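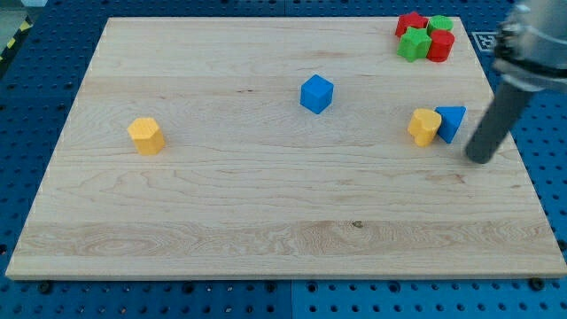 Maple board, eight blocks, finger at the right-hand side.

2025-05-19

Long session at the Andel bench, and a good one on the whole, so I'm writing it up while I still remember which parts annoyed me. The aim was more push-to-target examples for Plommont, with the mixed shapes this time and written instructions attached to every run. We logged 98 runs and I threw out 7, mostly places where I had drifted into pushing two blocks at once and then tried to pretend I meant it. That takes the full set to 1,910, and I confess I had a second cup of coffee to celebrate!

The tight groups are where I'd like everyone to slow down. Take the red and green stars and cylinders up in the far right corner. With four of them packed like that, "move the red star away from the green star" sounds like nothing at all, and then you find you have to come in from the back, close to the far edge of the board, with the rest of the pile in your way. I was clumsy at it for a good while. What helped was a short push, a full lift, a look, and another short push. It makes for longer runs, but Tiruwork watched a few back with me and thought the pauses were fine so long as the finger is up and clear of the blocks during them.

The heart and the blue triangle are a nicer problem. They sit touching, and you can ask for them to be separated, or ask for the pair to be taken over to the blue cube, and those want very different pushes. Please write the instruction before you touch the stick. I caught myself twice doing the push first and wording it afterward to match (old habit from the Zekari work in March, when we had no wording to worry about).

Another thing, and this one is on me. We leave far too much of the board alone. I went through 28 of the start layouts and kept finding the blocks up in the far half, with the near half bare, same as in the picture. The yellow hexagon out on the left is about as adventurous as I get. If the policy never starts with a block down by the near edge, I don't see why we'd expect it to cope there. Seidu Fiadzo has offered to write a little script that picks start positions for us, and until it's ready, just be generous and spread things out by hand.

Still to do: rename the Barbier folder so it stops sorting ahead of everything else, check the marker by the far right corner is still flat on the pegboard, and ask Tiruwork whether "heart" and "yellow heart" should both be allowed when there's only one heart out.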